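Home | Guides | Repairs | FAQ | Contact

Refurbished Desktops: Your Questions, With Fewer Promises

By Saimi Koskela
18 Oct 2020
394 shares | 5 comments

I get a lot of mail about used office computers, most of it from people who have just read a very cheerful ad. These are the questions that keep coming back. I don't sell computers and I don't get a cut from anyone who does.

What does "refurbished" mean?

Whatever the seller wants it to mean. At the good end, someone opened the machine, tested the parts, replaced what had worn out and put on a clean copy of the operating system. At the other end, someone wiped the outside with a cloth. Both get the same word in the listing. Ask what was tested and what was replaced. If the reply is "fully tested by our experts," ask again.

Are the grades (A, B, C) worth anything?

They describe scratches. Grade A means it looks nice on a shelf. I have seen a Grade A tower with a hard drive that clicked like a turn signal, and the Grade C one next to it ran fine for years. If the tower is going under a desk, pay for the insides and forget the letter.

Rendlow has one for $169 and one for $394. Is the second one more than twice as good?

I doubt it, and I asked them. Walid Darwish at their sales desk told me the higher price covers a newer processor, more memory and "premium preparation." The first two are real things and you can check them. The third I could not get him to explain. For email, homework and video calls, the cheaper one is probably enough, as long as it has a solid-state drive. If it doesn't, add the price of one before you compare.

How long a warranty should I expect?

Read who pays for shipping before you look at the length. A long warranty where you mail a heavy box across the country at your own cost is a short warranty in practice. Also look for the word "limited" and find out what it limits. One seller, Clekier, left out the power supply, the drive and the fan. That doesn't leave much that moves or gets hot.

It says "like new." Can I send it back if it isn't?

Usually, minus a restocking fee that turns up in small print. Take a screenshot of the listing on the day you buy. Listings get edited. A reader, Kerttu Mäkelä, ordered a machine with wireless built in and got one without it, and by the time she complained, the line about wireless had gone from the page. She had saved a copy and she got her money back.

Will it run the current version of Windows?

Ask for the exact model of the processor and look it up yourself on the software maker's own site. "Windows ready" is a phrase and I wouldn't lean on it. Check too that the license is activated when the machine reaches you — not a trial that starts nagging after a few weeks.

Is buying refurbished better for the planet?

Probably, if it replaces a new one you would have bought. If it's a third computer for the guest room, I'm less impressed. I would also like to see where the green numbers in the ads come from. Siledico's site had a very exact figure for carbon saved per machine and no source for it. I wrote in May and am still waiting.

Should I pay for the cleanup and protection package?

No. Every one I've looked at was free software plus a sticker. The extra programs are often the first thing I remove.

My brother-in-law says I should just build one.

He may enjoy that. You may not. Building makes sense if you want something particular, like a quiet machine or one for games. For plain office work it's hard to beat the price of a used tower, even with all my complaints above.

What about "barebones" or "for parts" listings?
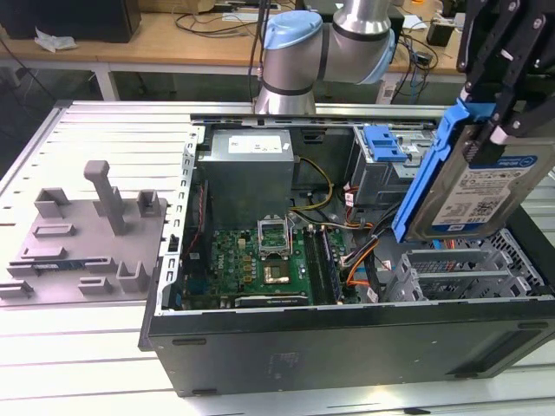 Cheap incomplete machines are where I see people lose the most money, mostly by not asking what incomplete covers. A missing drive is easy and cheap to fix. A missing processor is a different matter, and it won't show in a photo of a closed case. Ask for a picture with the side off and look at the middle of the motherboard. On this one, with DELL printed on the board, the metal bracket of the processor socket is standing open and there's no chip in it, while the power supply and a good bunch of yellow and black cables are still in place. A seller could call that "mostly complete" with a straight face. Before paying for one like it, price a processor that fits that exact board, then memory, then a drive, and hold the total up against a working machine from the same shop. Urho Halonen, who bought 2 of these to make one good computer, tells me he now has 2 of these.

5 comments | Share | Print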